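The Bronze Tap

By Gitau Mwakyusa
Jul 24, 2025
16 comments

Mum had moved into the flat at Mevari with six boxes and a great many opinions, and most of the opinions concerned the tap. It was dark bronze, and she had wanted silver.

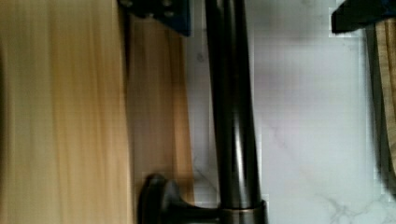
"It looks like something off a ship," she told me, and I said I rather liked ships, and she gave me the look she used to save for muddy shoes. Still, by September she'd stopped grumbling and begun, in her roundabout way, to make the place hers. The towel went on top of the little oven (it always had, in every house we ever lived in) and the big wooden board went in the middle, where Dad would have wanted it for his bread.
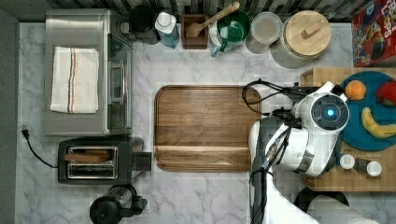
Breakfast

I came down early and found her humming, with the cereal out as if I were still seven years old and late for school.

"Sit, love," she said. "Toast?"

I looked at the toaster, and then at her, and she began to laugh, and so did I.

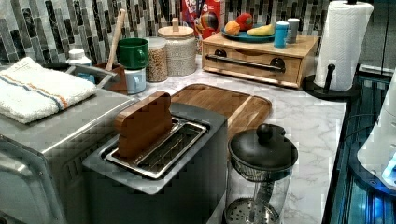

Mum's idea of a thick slice.

200 shares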